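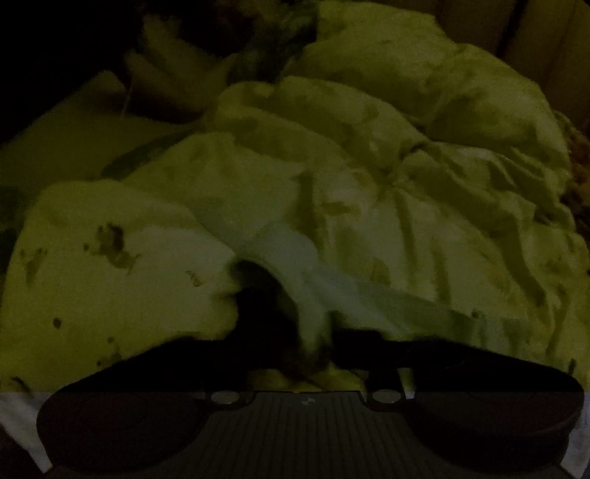
Rangi Pearce wants to know whether anyone else's gripper gets lazy on fabric. Mine closes fine on nothing, but on sheets one jaw lags and the cloth slides out. I've done 23 grabs this morning and it's worse than yesterday. I wiped the fingers already. Do I need new ones, or is it the pivots?

Posted Tuesday, January 2, 2018 by Rangi Pearce

Gilmar Prado
Pivots, I'd bet! Pull the finger out and look for lint wound around the pin — bedding sheds like crazy and it packs in where you can't see it. I use tweezers and a dry toothbrush, then work the jaws by hand with the power off. Don't oil it, you'll just make felt (ask me how I know). Mine takes about 9 minutes and I do it every Friday. If a jaw still drags after that, back the pivot screw off a hair and try again.

Dezső Lakatos
buy new fingers

Tamás Boros
Gilmar's right about the lint, but check the 2 screws match too. I had one tighter than the other from April on and kept blaming the pads.

We use cookies to remember your login. OK
Contact | © Tekero Help | Back to top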